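How to plan your first hippo-watching trip on the river

If you have never watched hippos from a riverbank, you are in for a treat. I have been going to the same stretch of the Grumetside for years and I still get up in the dark for it without a grumble. A first trip can go a bit flat, though, if you turn up at the wrong hour or sit in the wrong spot, so I have written down how I go about it. You do most of the work at home, before you pack a single sock.

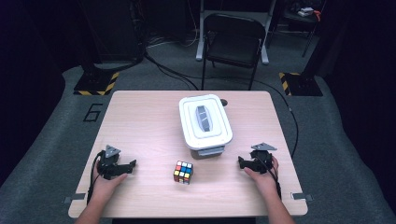
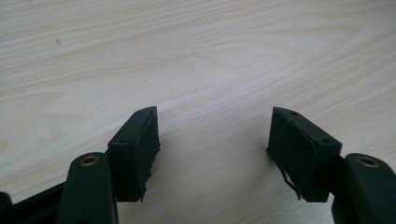
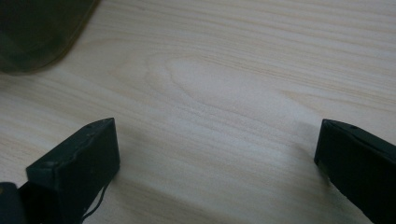
Step 1: Pick your season

Go in the dry months if you can. In the rains there is water everywhere, the hippos spread out, and you may spend a whole morning looking at one pair of ears. By August the river has shrunk to a string of pools and the animals have to squash in together. That means more noise, more yawning, more shoving, and much more for you to watch!

The end of the dry season is even busier, but the pools get very smelly. I mean really smelly. If you have a weak stomach, go a bit earlier.

Step 2: Choose a base close to the water

You want to be able to reach the pools before the sun is properly up. We stay at Darimside, a small tented camp about 800 metres back from the bank, and on a still night you can hear the hippos grunting from bed. Anything within a short drive will do nicely.

Ask these things before you book:

Do you have your own guides, or do you hire them in?
Can we leave before breakfast?
Are we allowed out of the vehicle at the pools, and where?
Is the path between the tents and the dining area guarded after dark?

The last one matters. Hippos leave the water in the evening to graze and they wander straight through camps that have nice short grass. A good camp will send someone to walk you to your tent every night, and you should wait for them, even if you can see your own front flap from where you are standing.

Step 3: Get a guide who likes sitting still

Plenty of guides are brilliant at tracking lions and get fidgety at a hippo pool. Say when you book that you want to spend long spells in one place. Our guide for the last few trips has been Arash Shokri, who is happy to stay put for three hours with a flask of tea, and I have learnt more from him in those hours than from any book on my shelf.

Arash always parks side-on to the water with the engine off and a clear way out behind him. He never stops on a hippo path. You can spot these once you know what to look for: two worn tracks with a low ridge of grass or mud between them, running down the bank to the water. Keep well away from them, on foot or on wheels.

Step 4: Pack for a long sit

A pair of 8x42 binoculars (10x is lovely but harder to hold steady)
A soft cushion or a folded blanket
A wide hat, long sleeves and sun cream
Two litres of water each, more if it is hot
A notebook and two pencils – pens always give up on me
A fleece for the drive out, which is freezing in an open vehicle
A scarf for dust, and for the smell

Leave bright white shirts at home, and anything that rustles. Mehrangiz Soltani, who I share a tent with, brought a new Safavi waterproof one year and it crackled every time she lifted her binoculars. The kingfishers were gone before we had found our seats.

For a camera, a 300mm lens is plenty for most pools. I rest mine on a Vimotik beanbag, filled with dry rice bought when we get there so that it weighs nothing in the luggage.

Step 5: Arrive early and stay put

Aim to be parked by 6 a.m. You may catch the last few animals coming home from the grass, and seeing a full-grown hippo trot down a bank in the half light is one of the great sights. They are far quicker than they look.

Give it at least half an hour before you decide anything. When a vehicle pulls up, the whole pod often goes under or swings round to stare at you. After a while they lose interest and carry on with their morning, and that is when the good stuff starts.

Step 6: Learn what you are looking at

Yawning. A wide open mouth is usually a warning or a bit of showing off. If it is pointed at you, and it keeps happening, ask your guide to back up.

Wheeze-honking. It sounds like an old man laughing in a drainpipe. One starts and the rest join in, sometimes all the way down the river.

Dung showering. The tail goes like a propeller. Males do it to mark their patch, and you do not want to be downwind.

Bobbing. A grown hippo comes up for air every few minutes, and calves come up more often. Watch beside the biggest backs and you may see a tiny pair of ears pop up – my favourite thing of all.

Oxpeckers and terrapins. Look along the backs that are out of the water. There is nearly always something riding on one.

Step 7: Keep your distance

Stay at least 30 metres from the edge, and further if there are calves. Never get between a hippo and the water. Never walk through long grass or reeds by the river, at any time of day, and don't go down to the bank for a better picture even if the pool looks empty. If your guide says move, move first and ask afterwards.

Step 8: Write it down

Put down the time, the place, the weather, and whatever made you laugh. I didn't bother on my first two trips and I am still cross about it. My notebooks have 277 entries in them now and I love reading back over them in winter. If you visit the same pools again you will start to recognise animals by their torn ears and scars, and then you are hooked.

What to do if the pool is quiet

Move on to the next bend, or go back in the late afternoon, from 4 o'clock onwards. They get restless before they go out to feed, and the light is gorgeous for photos. You will need to be back in camp by dark, so work out your drive time first and add a bit for the elephants who will be standing in the road.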